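Workshop tips: planning the money for a small gripper set

In our workshop we teach grippers to sort household things into bins. Every season somebody writes to ask me what to buy first. I put my answers on one page, so I can send the link.

1. Write the list of objects before the list of machines

Take a sheet of paper and write what must be picked up. Put the sizes, and put also if the thing is hard, soft or hairy. A gripper which is good for bottles can be a bad purchase for toys and cloth. When Yaryna Bondarchuk planned her bench at Grevov, she did this list after paying, and two pairs of fingers stayed in the drawer.

2. Keep a separate line for fingers

Fingers and finger pads wear out sooner than the rest. Ask the seller the price of one spare pair, and ask also if the screws are an ordinary size. My first set had special screws and I waited 21 days for them. Now I buy spare screws together with the tool, in a small bag with a label.

3. Count two hands if you need two hands

One gripper is cheaper, of course. But if your work is to hold one thing while another is moved, please do not plan to "add the second later". The second one needs its own cable, its own mount and its own place on the table. Ask for one offer for the pair. From Skirura I got a better price in this way.

4. Buy bins in a strong colour

A bin is the cheapest part of the plan and people forget it. I like yellow or orange, with a wide opening, so that fingers can go in from above without touching the rim. Soft and fuzzy things I try first, as they show quickly if the fingers close well.

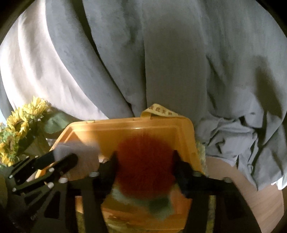

5. Leave money for the table and the light

My whole budget last year was 3000, and I gave nothing to the table. It was a mistake — I bought a used one in November, and it shakes. Measure your room, then measure the reach of the arms, and only then order. A plain grey cloth behind the work costs little and can be washed.

6. Ask these things before you sign

Who pays the post if a part goes back?
Is the software paid once or every year?
Can I borrow the tool for a few days first?

Volodymyr Panasiuk sent me his own table for counting the costs, and I can forward it if you write to me.

Updated Sep 24, 2024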